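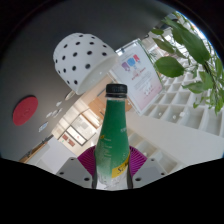

Preseason at Vitthorpe starts in August with a sprint test, and for years the players came to it short on water. The coaches saw it in the last part of the session, when passes went behind the runner and defenders stopped tracking back. Most of the squad carried something to drink, but it stayed in the bag until practice was over. A green bottle with a black screw cap looks the same at the end of a session as at the start if it is never opened, and plenty went home full.

The club now stops play every 10 minutes on warm days. The break is short. Players walk to the touchline, take a few mouthfuls and go back to the same positions, so the drill picks up where it left off. The coaches tried longer breaks first and found that the group sat down and was slow to start again.

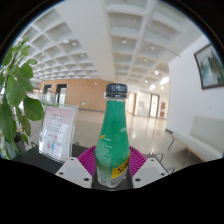 Green bottle, black cap and a yellow label.

Dellness, which plays in the same league, does it differently. Its sessions are split into 3 blocks, with a drink between each and a change of drill after it. The older age groups like this better. The younger ones tend to forget the new drill while they are drinking, and someone has to explain it twice.

What goes in the bottle is a smaller question than parents expect. Both clubs ask for plain water at practice. Sweet and fizzy drinks are left for afterward, and players are told not to try anything new on a match day. A player who gets a stomach cramp in the first half is usually one who did.
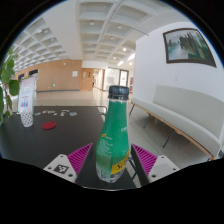 The change at Vitthorpe also meant moving the bags. They used to sit by the Heo Road gate, a long walk from the far field, and a player who wanted a drink missed half an exercise. They are now lined up behind the near goal during passing work and moved to the halfway line for small-sided games. At Dellness each age group has a crate, and the crate goes wherever the cones go.

Matches are harder to manage. The Kiredix Cup allows one drinks break per half in hot weather, at the referee's call, and the under-12s play 6 games over a weekend. Vitthorpe's coaches ask their substitutes to drink before they warm up and again when they come off. Goalkeepers keep a bottle inside the post.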